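**Mantel Raria, gris antracita**

Para mesas rectangulares de banquete, salón parroquial, cumpleaños con tarta o reunión de vecinos de las que acaban tarde. Tejido liso, sin dibujo y sin brillo. No hace juego con nada en particular, y por eso se lleva bien con casi todo, incluidas las sillas rojas de patas doradas que tantos salones compraron de golpe y todavía conservan.

El Raria es el hermano sobrio de la familia Enden. Cae por delante con holgura y deja en las esquinas un pico suelto, que es por donde hay que agarrarlo a la hora de recoger. Muchos clientes ponen debajo papel blanco o un segundo mantel; nos parece bien, siempre que luego se acuerden de quitarlo también.

Porque la fiesta dura lo que dura, y después queda lo otro: los pañuelos arrugados en el asiento de una silla, los papelitos que han emigrado bajo la mesa. El mantel no recoge solo. Lo hemos preguntado en fábrica y la respuesta fue seca.

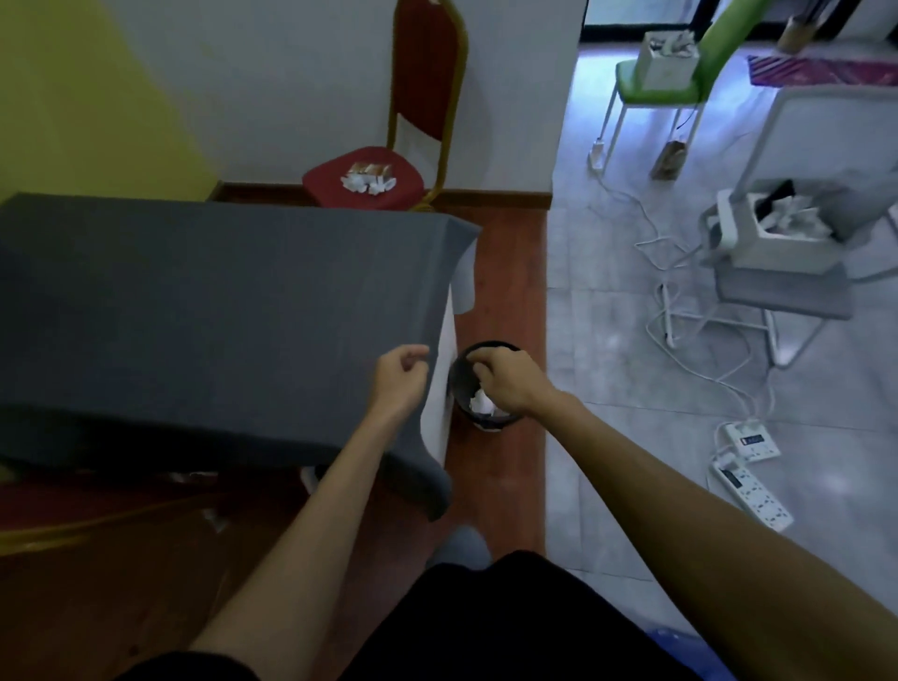 Massawe nos escribió que el gris le había salido muy sufrido, que después de una comunión lo metió en la lavadora sin mirar la etiqueta y que salió igual de gris, pero que las esquinas hay que plancharlas o se quedan con opinión propia. Le damos la razón en lo de las esquinas. En lo de la etiqueta preferiríamos que la mirase.

**Datos del artículo**

- Referencia: 1417
- Color: gris antracita (no hay otro; el granate se agotó y no lo echamos de menos)
- Forma: rectangular
- Se vende en paquetes de 2 o de 5 unidades
- Lavado a máquina con agua templada, sin lejía
- Plancha media, por el revés

**Antes de doblarlo**

Retire primero los restos grandes a mano y tírelos a la papelera. Una pequeña, de suelo, arrimada a la mesa, ahorra bastantes paseos. Sacuda el mantel fuera, a ser posible lejos de la ropa tendida del vecino, y dóblelo a lo largo - si lo dobla a lo ancho tampoco pasa nada, pero luego no cabe en la bolsa.

**Pedidos**

Brorninis sirve a particulares y a salones. Quedan en almacén unas 1000 unidades del Raria. Los pedidos de salones se preparan aparte; indique en el formulario el largo y el ancho de sus mesas, medidos con cinta y no a ojo.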